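Sistema de estanterías modulares Latberg

Colección Adia / Mobiliario de almacenaje y separación de espacios

El sistema Latberg es un programa de estanterías modulares de roble macizo y acero lacado, concebido para viviendas, despachos profesionales y espacios de recepción. Forma parte de la colección Adia, desarrollada por el estudio Nitent bajo la dirección de Ruoxi Hao, y se fabrica por encargo en nuestro taller. Puede instalarse contra la pared o en posición exenta, como separador entre dos ambientes, ya que ambas caras reciben el mismo acabado.

La estructura se compone de montantes verticales de acero y baldas de roble unidas mediante herrajes ocultos. Las baldas se regulan en altura sin necesidad de desmontar el conjunto. La composición de mayor tamaño alcanza 231 cm de altura y admite hasta 5 cuerpos consecutivos; para longitudes superiores se recomienda dividir el proyecto en dos composiciones independientes.

Acabados

La madera se ofrece en roble natural, roble ahumado y roble teñido en negro, siempre con barniz mate al agua. Los montantes están disponibles en blanco hueso, grafito y verde oliva. A petición del cliente, el departamento técnico estudia lacados especiales según carta de color, con el correspondiente incremento de plazo y de precio. El roble es un material vivo: la veta, los nudos pequeños y las variaciones de tono entre piezas no se consideran defectos de fabricación.

Para proyectos de interiorismo que requieran coordinar el mobiliario con alfombras, moquetas o tapicerías, el servicio de asesoramiento envía muestras de madera y de lacado. Conviene examinarlas en el propio espacio, tanto con luz natural como con la iluminación artificial definitiva.

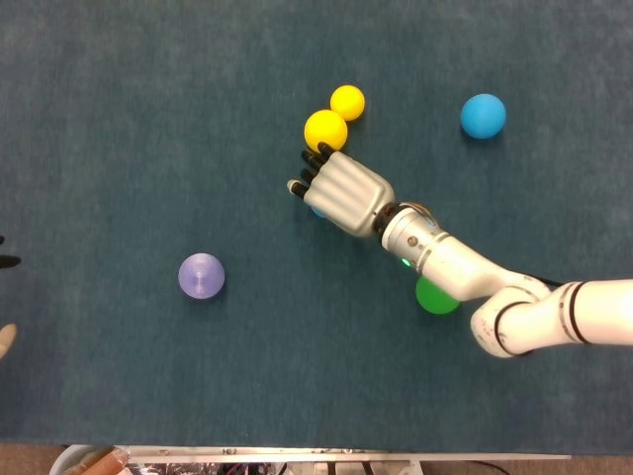

Superficie de moqueta en azul verdoso, de pelo corto y textura ligeramente jaspeada.

Módulos y complementos

Cada cuerpo puede equiparse con puertas batientes, cajones de extracción total o un escritorio abatible. El módulo Lu, diseñado por Lanying Hao, incorpora un fondo tapizado en lana y está indicado para dormitorios y salas de lectura. Existen además sujetalibros de acero, una barra para colgar prendas y una regleta de iluminación lineal que se aloja en el canto inferior de la balda. La regleta requiere una toma de corriente próxima, que deberá quedar prevista antes del montaje.

Características técnicas

Altura máxima: 231 cm
Anchura del cuerpo estándar: 100 cm
Número máximo de cuerpos por composición: 5
Estructura: acero con lacado en polvo
Baldas: roble macizo, barniz mate al agua
Regulación: pies niveladores en todos los montantes
Garantía: 3 años

Instalación

El montaje debe realizarlo personal autorizado. En las composiciones de pared se fijará siempre el anclaje superior suministrado, con independencia de la altura elegida. Las composiciones exentas se sujetan al techo o al suelo según el informe que emite el departamento técnico tras la visita de medición, a cargo de Deming Jia. Cuando el pavimento sea textil o flotante, dicha circunstancia deberá comunicarse al formalizar el pedido — los pies niveladores se suministran entonces con una base más amplia.

Mantenimiento

Se recomienda limpiar la madera con un paño suave ligeramente humedecido y secarla a continuación. No deben emplearse productos abrasivos, amoniaco ni ceras con silicona. Los elementos de acero admiten jabón neutro. El fondo tapizado del módulo Lu se aspira con cepillo blando y no es desenfundable.

Plazos y condiciones

Los pedidos en acabados de catálogo se confirman por escrito una vez aprobado el plano de la composición. Aprobado el plano, no se admiten cambios de medida ni de color. Los acabados incorporados en abril pueden solicitarse también para ampliar composiciones adquiridas con anterioridad, siempre que se facilite la referencia del pedido original.

El transporte y la instalación se presupuestan por separado. Para consultas de prescripción y tarifas profesionales, diríjase a Prasanna Biswas, departamento de proyectos.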